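Robot Software, Handout 6: From Camera View to Grasp Command

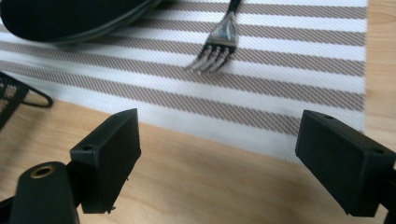 Fig. 6.1. Fork on a striped placemat, seen from between the gripper fingers.

Last week we stopped at calibration, so I'm assuming you've all got a working camera-to-finger transform by now. If you haven't, do sheet 5 first, or nothing below will make sense!

I like cutlery for this topic (I've got a whole drawer of it at work now). Look at the fork in the figure and think about what your segmenter gets to work with. The polished metal picks up the white and brown of the mat, so colour on its own is a rotten clue. Then the stripes throw long straight edges at you, and a simple line finder will happily report one of those as a handle. My first attempt did exactly that, and I spent an entire November afternoon blaming the planner.

Our pipeline in Hakano has three stages, and you'll be writing the middle one:

Perception gives you a mask and a confidence for each object. Throw away anything under 80 per cent for now. We'll be cleverer later.

Grasp proposal takes the mask and returns a point, an angle and a finger opening. Use the long axis of the mask for the angle. Careful with partial views, though: the fork handle carries on out of the top of the picture, so the centre of your mask isn't the centre of the fork. Lots of people lose marks on this one.

Planning turns the proposal into a path. It runs at 40 Hz and drops any proposal older than 14 frames, so if yours is slow the arm will just sit there looking bored.

One more thing about masks. The fingers are in every picture, dark and blocky, and the big dark round thing at top left is dark too. If you mask out the fingers with a brightness threshold you'll lose that as well. Use the fixed finger mask that comes with the Vurnberg set (1,533 labelled views, on the course drive).

For the lab: write propose_grasp(), run it on the whole set, and bring me your five worst failures with a sentence or two on each. I'd much sooner read about those than see a nice average.

Reading: Ó Riain course notes, the chapter on grasp angles. Skip the proofs.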